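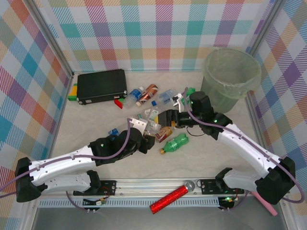 Opinion > Home and Waste > Household

Search this site Enter keyword Go

Rinse it, leave the lid on, stop agonising

8/12/26
By a staff writer, Uvville

Bottles. I want to talk about bottles, and the heap they end up in.

Every house has the heap. Ours is on the floor by the back door, and it's never only bottles. A can. Something off a toy. The trigger off a spray cleaner, which goes in no bin I have ever been able to identify. You mean to sort it. You step over it instead, for days.

My view, and I've had letters about this already: the sorting should happen at the heap. Right there on the floor, sitting down if your knees allow. Not at the kerb in the rain with a torch in your teeth. Tip it all out, pull the bottles to one side, cans to the other, and put the toys back where toys live. Seven minutes, I've timed it. Less if the children are out.

Uvville council changed the rules in November. We now have two boxes where there was one, plus a leaflet of 11 pages. Eleven! For rubbish. I read it on the bus and came away less sure about yoghurt pots than when I got on.

The part that gets people is rinsing. The leaflet says "clean and dry". Dry is daft. Have you ever tried to dry the inside of a squash bottle? You can't get a cloth in, you can stand it on its head all night and there will still be beads up the sides in the morning.
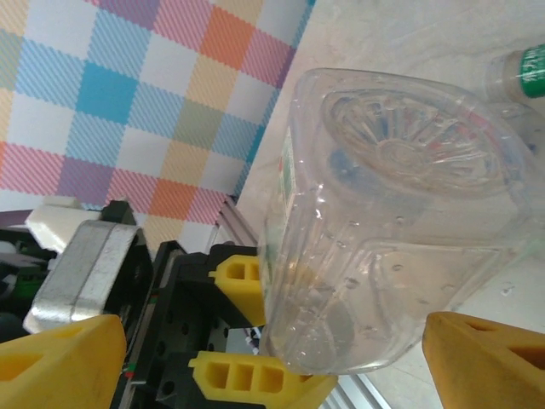
A few drops of water never hurt a bale of plastic. Milk does, oil does. So a swill of cold water, shake, done. I'd bet half the people who gave up on the boxes gave up over that one word, dry, and I dont blame them.

Then labels. Leave them. My neighbours soak theirs off in the sink, hot water, washing-up liquid, the lot, which must use up any good they're doing. Lids on too. A loose lid rolls under the fridge and thats the last of it.

And please, no more gadgets. Clillari will sell you a wall crusher, Trornmont does a four-drawer sorting unit for the utility room, as if we all had a utility room. There's a Gajdoš one with a pedal. I priced it at £187. For a bin! A cardboard box does the same job and you can recylce the box.

What I would pay for is a plain list. One side of paper, big print, stuck inside the cupboard door. Bottles, yes. Cans, yes. Spray triggers, whatever the answer is, just tell us. The council says it is looking at "refreshed guidance" in about 11 weeks. Fine. I'll be on the floor by the back door until then, and the spray trigger is staying on the windowsill.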